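02/01/2018
Resolutions, Day Whatever

Woke at six to the neighbor's leaf blower, which has no leaves left to blow and has moved on to moral instruction.

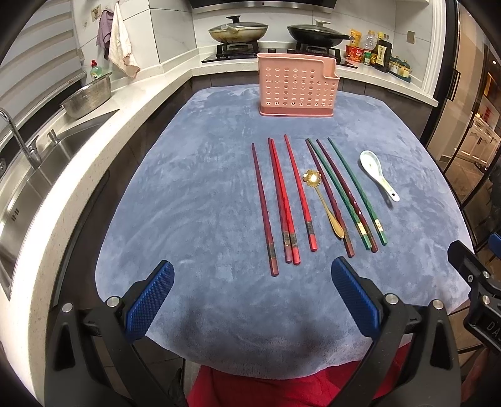 The plan for this year was to stop saying yes to things. So far I have said yes to Merle Doolan's choir, a ride to the airport for Bronwyn, and 40 dumplings for Samira's potluck. The choir needs altos. I am not an alto. Merle says that can be fixed, in the tone people use about drains.

Spent the morning on hold with the heating people. I was caller number 51, then caller number 51 again, then a young man named Briton who wanted to know if I had tried turning it off. It is already off, Briton. That is the whole reason for my call. Someone will come between eight and five, on a day to be revealed.

Lunch was cheese, standing up. Mom phoned to report that she is 89 and has joined a gym. She has been once, and found the people on the machines very red. She also wants her casserole dish back, the one I have been denying I own since October.

Made dumplings all afternoon in my coat. The first batch opened up in the pot like little purses. The second held together, mostly out of spite. Jolene came by to help and ate four.

Choir practice at seven. Stood at the back and moved my mouth. Rochelle Merrick turned around and told me I had a lovely tone.

Still no heat. Two pairs of socks, and the cat is refusing to share.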